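Accueil Maison Technique Entretiens Archives

Publié en mars, par la rédaction

Notre site utilise des cookies pour mesurer son audience. Accepter Refuser Paramétrer

Plier un pantalon, vider un sac, refaire un lit : où en est-on ?

Il est neuf heures un jeudi et l'ingénieure qui nous reçoit chez Lesta a déjà du linge plein les bras. Son équipe travaille sur les tâches de la maison, celles qu'on fait sans y penser, et elle en parle avec une gourmandise communicative. « Les gens me demandent toujours si ça sait passer l'aspirateur. Mais l'aspirateur, c'est facile, c'est plat ! Moi je veux un pantalon à taille élastique. Ça, c'est un vrai sujet. »

Elle a choisi la chambre comme terrain, parce que tout y est mou. La couette se tasse, le tissu glisse, les sacs posés près de la tête de lit changent de forme dès qu'on les touche. Et puis il y a les motifs : des fleurs sur un quadrillage, et par-dessus un vêtement imprimé lui aussi. « Pour nous, le bord du tissu saute aux yeux. Pour un logiciel, c'est une bouillie de couleurs, et c'est passionnant à démêler. »

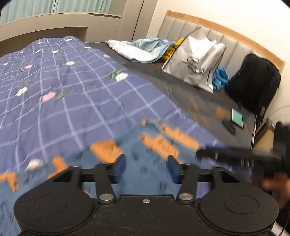 Tissu bleu à motifs orange sur couvre-lit fleuri : le linge, terrain de jeu favori de l'équipe.

Alors, une machine sait-elle plier le linge aujourd'hui ? Elle rit. « Sur 100 essais avec une serviette bien étalée, on est très bons. Avec un pantalon jeté en boule, on descend à 20 réussites, et je trouve ça formidable, parce que l'an dernier on était à 2 ! » Le moment le plus délicat reste la prise : attraper la taille près des fronces, soulever assez haut pour que les jambes se déroulent, puis reposer sans tout chiffonner. Une personne corrige le geste en route, du bout des doigts (essayez de vous observer, c'est très drôle). Le programme maison, baptisé Tukico, apprend justement ces petites corrections à partir de gestes humains.
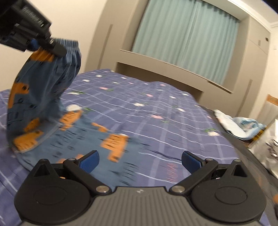 L'autre question, c'est le temps. Il faut environ 200 secondes au système pour un pantalon, quand tout va bien. « Dans une maison, ça m'est égal, la machine peut plier pendant que je dors. Dans un magasin, non. » Elle a visité l'atelier de Witix, où l'on remet en rayon les vêtements essayés, et en est revenue avec des idées plein son carnet : des tables plus basses, des piles moins serrées, un éclairage qui ne change pas d'heure en heure. Chez Backlund, qui prépare des chambres d'hôtel, on lui a surtout parlé des housses de couette. « Je leur ai dit : pas encore ! Mais j'ai demandé à en rapporter une. »

Et chez elle, qui plie ? « Moi, le dimanche, devant un film. Je vais beaucoup plus vite que Tukico, mais lui, il aligne mieux les ourlets. »

Recevez nos entretiens par courriel : inscription gratuite, désinscription à tout moment.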